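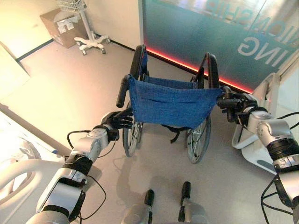 Folding wheelchair, blue fabric seat and back, padded armrests.

Out and about in Delulden: the lake path is open end to end

If you haven't been down to the lake since the spring, go! The last stretch of the Gerkar path is finished, and for the first time you can get from the Farina Street parking lot to the boathouse on wheels without once turning back. It's 600 yards of smooth, firm surface with the water on one side and those wonderful old willows on the other, and I have been down there so often this month that the ducks have stopped moving out of my way.

Longtime readers will remember the old path. It started out nicely enough, went to gravel behind the tennis courts, and then gave up completely at the footbridge, where there was a step at each end and a handrail that wobbled. If you were pushing a parent or a friend, you got as far as the bridge, admired the view for a minute, and went home the way you came. The new bridge has no steps at all. The boards run crosswise, so small front wheels roll over the gaps instead of dropping into them, and it's wide enough for two people to pass and stop for a chat in the middle (which is what everyone does).

I went along on Sunday with my aunt, who is a tough critic of anything with the word "accessible" on the sign, and she gave it high marks. Her favorite part was the turnout by the reeds, where the railing drops lower so that someone sitting down can see over it. Such a small thing, and so nice to have! We stayed there long enough to see a heron catch something, drop it, and look very annoyed.

A few notes if you're planning a visit. The parking spaces nearest the path fill up early on weekends, but the side lot off Atent Avenue is nearly as close and the curb there has been cut down. The slope from that side is gentle going in and a bit of a pull coming back, so save some energy. There are three new benches, each with a clear space beside it so a wheelchair can park next to the bench and be part of the conversation. The restroom at the boathouse has a wide door and closes at 7, the same time as the snack window. I recommend the lemonade and have doubts about the pretzels.
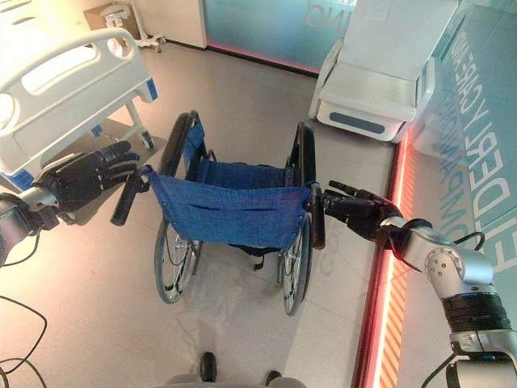 Anyone who is new to pushing a chair might like a little practice before setting out, and it really does take only a few minutes to get the feel of it. Check that the brakes are on before anyone sits down or stands up. Make sure feet are up on the footrests, and keep coats, scarves and blankets clear of the wheels. Say out loud what you're about to do — "little bump coming," "turning left" — so it isn't a surprise. Going down anything steep, turn around and take it backward, slowly. And ask before you push! Plenty of people would much rather do the flat parts themselves and have you walk alongside.

Folding chairs are great for a trip like this one, by the way. Most will go in the trunk of an ordinary car, but lift with your knees, and take off the footrests first if they come off. A thin cushion helps on a longer outing. So does a bag that hangs on the back, as long as you don't load it up so heavily that the chair wants to tip when the rider gets out.

The path isn't perfect yet. The crossing at Farina Street has a short light, and we have asked the town for a longer one. There's also a patch of shade past the boathouse where leaves collect and get slippery after rain, so take that bit slowly in the fall. Still, what a change from last year.

We'll be doing a group outing in September, starting at the parking lot and going at whatever pace suits the slowest of us. Walkers, wheelers, strollers and well-behaved dogs are all welcome. There will be 7 stops along the way with something to look at or listen to, including the old pump house, which has been locked up for as long as I can remember and will be opened for us specially. I can't wait to see inside. The entrance is level, I checked. Bring a hat and something to drink, and if you need a ride to the lake, leave a message on the newsletter line and we'll find you a seat.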